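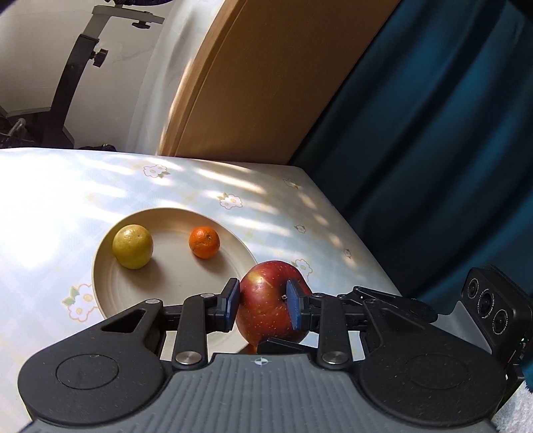 Tamotel Table Tasks, second edition: a review

Search reviews
Type a product or maker
Go

Jalen Pennington

Tamotel Table Tasks is a ring-bound set of task cards for people who record demonstrations for robots. You hold a gripper in your hand, do a small job with it, and the recording goes off to be used in training. The cards tell you which job to do, how to lay out the table and when to call an attempt finished. There is no hardware in the set and no software beyond a log sheet you can print. I bought the second edition in December and used it for three weeks with Aileen Catacutan and Nosipho Radebe.

There are eight tasks. I spent most of my time on the fruit plate, card 2, so most of this review is about that one.

The job is simple to state. Put several kinds of fruit on or near a plate, pick one up, move it where the card says, let go. An apple is a good first object because it is firm and you can see at a glance whether the pads have it by the sides or are pinching near the stem. Citrus comes next. The card asks for a mandarin or tangerine and something larger, and the change in size does make you think about how far to open the jaws before you go in.

What I like is that the card makes you change the layout. After every attempt something has to move: the plate, one fruit, or your own starting position. Left to ourselves we had been putting everything back in the same place, and Nosipho had a run of early recordings that were nearly identical. The cards cured that in an afternoon. They also say to leave the room as it is. We used a flowered tablecloth with the sun coming across it in patches, and the card is quite happy with that. My older Harms cards wanted a plain grey mat and drawn curtains, which made every session look like the last.

The instructions are short and mostly clear. "Approach, close, pause, lift" is printed along the bottom of each card, and the pause is the part beginners leave out. Aileen had only ever done remote control before and she was steady after one evening. I have used grippers for longer and picked up bad habits, chiefly snatching at the lift, and I took more correcting than she did.

Card 5 brings in a second gripper. One takes the near fruit and the other takes a piece lying off the plate, and neither may cross in front of the other. It can be done by one person using both hands or by two people sitting at a corner. We found two people harder. You need to agree who moves first, and the card doesn't say. We settled on the left hand going first every time, then realised that this was a pattern too, and started swapping.

Now the complaints. The log sheet is poor. The boxes for "failed", "recovered" and "abandoned" sit so close together that my writing ran from one into the next, and the set never properly explains the difference between the first two. If you drop a lemon and pick it up again, is that one attempt or two? Tumelo Mnguni, who sorts our recordings, wanted it kept as one and marked recovered. The back of card 7 seems to say otherwise. I followed Tumelo.

The rings are too small for the number of cards and the holes have begun to tear. Card 8, folding a cloth, feels unfinished and gives no end point at all. I skipped it after two evenings.

At the end we had 752 recordings, of which 400 were the fruit plate. That is plenty from one table, and my wrist knew about it. Take the breaks printed on the inside cover. I ignored them at first and had to stop for a couple of days.
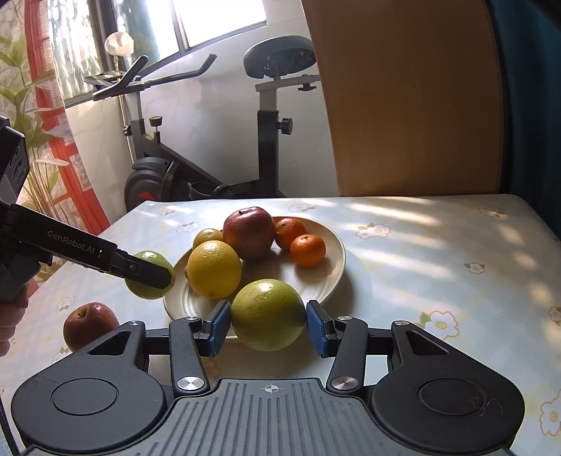
Can the cards be used for remote control as well as for work by hand?

Most of them can, but you will need to allow more time per attempt and ignore the notes on wrist position. The layouts and end points carry over as printed. Card 5 is the awkward one, as it assumes you can feel when the two grippers are getting close to each other.

I also tried the Stuven set, which Nazanin Soltani lent me. It has better paper and a better log sheet, but the tasks are all blocks and pegs and I got bored, and bored people make careless recordings. For someone working alone on tidy, repeatable jobs it may suit. For kitchen and table work I would go with Tamotel.

Good: clear end points, varied layouts, sensible order of difficulty
Bad: log sheet, rings, card 8

I'd buy it again, and I have copied out the log sheet with wider boxes. Second-hand first editions turn up now and then, but they lack card 5.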